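Sprechzettel, offener Abend in der Werkstatt Herden, 30. September 2024
Thema: Greifer von Hand führen, daheim aufräumen lernen

Hallo zusammen, schön, dass ihr da seid! Ich rede heute frei, das hier ist nur mein Geländer. Wer hinten nichts sieht: bitte nach vorne kommen, es sind noch Stühle da.

Einstieg: Mein Projekt heißt Gikden und soll irgendwann Kleinkram vom Tisch in eine Kiste räumen. Bis dahin mache ich das selbst, mit dem Greifer in der Hand, und der Rechner schaut zu.
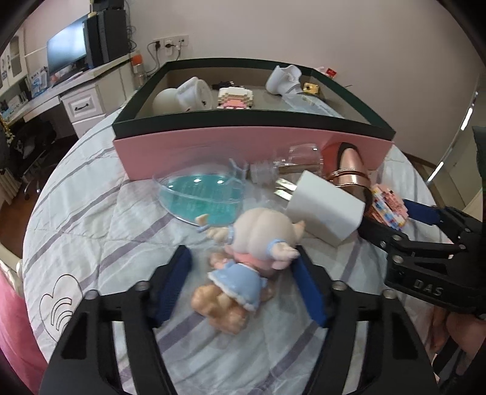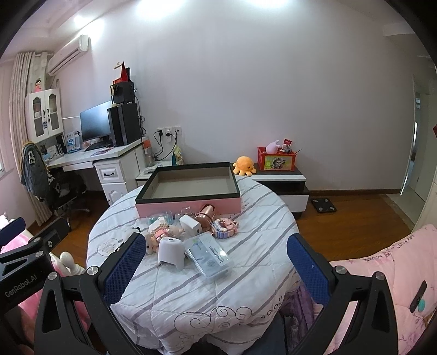 Kleinkram und Handgreifer, so sieht Gikden bei der Arbeit aus.

Wie bringe ich dem Ding bei, wann es zudrücken soll?
Ich mache es ihm vor. Jede Aufnahme speichert die Öffnung der Finger zusammen mit dem Bild, und daraus lernt das Modell, bei welchem Anblick die Finger zugehen. Eine feste Schwelle habe ich im Juli probiert, das war für die weichen Sachen Murks.

(kurz trinken, Folie weiter)

Zahlen, weil immer jemand fragt: 3.057 Aufnahmen insgesamt, davon 1.096 brauchbar. Ja, das tut weh! Der große Rest ist rausgeflogen, meistens weil ich zu schnell war oder das Kabel am Ärmel hing. Seit ich nach 90 Minuten Schluss mache, ist die Quote deutlich besser – danach werde ich schlampig, und das Modell lernt die Schlamperei brav mit.

Zur Gegenstandsauswahl: lieber bunt gemischt. Glattes, Durchsichtiges, Weiches, Eckiges. Durchsichtiges Plastik ist mein Endgegner, da greift das Modell gern einen Fingerbreit daneben. Stoff als Unterlage ist auch gemein, der wirft Falten und rutscht mit (hier die Geschichte mit dem Becher erzählen, aber kurz!).

Software: Das Abspielprogramm heißt Carnolier, habe ich mir selbst zusammengeschraubt. Es zeigt die Aufnahme und darunter die Fingeröffnung als Kurve. Wenn die Kurve zappelt, lösche ich. Den Arm für den Tisch will ich bei Kurtuluş Metall zuschneiden lassen, das Angebot liegt da, ich muss nur noch die Maße der Grundplatte durchgeben. Vier Bohrungen, M5, eventuell Langlöcher, da bin ich noch unentschlossen und nehme gern Meinungen.

Demo: nur das Abspielen, kein Livegreifen. Laptop vorher ans Netz, Beamer auf Eingang 2, Ton aus.

Falls noch Zeit ist: Kalibrierung. Finger ganz auf, ganz zu, beides bei jedem Start, und bitte vor der ersten Aufnahme. Ich hatte einen kompletten Nachmittag mit verschobenem Nullpunkt und habe es erst beim Anschauen der Kurven gemerkt.

Danach Fragerunde, und wer selbst mal greifen mag, trägt sich in die Liste an der Tür ein.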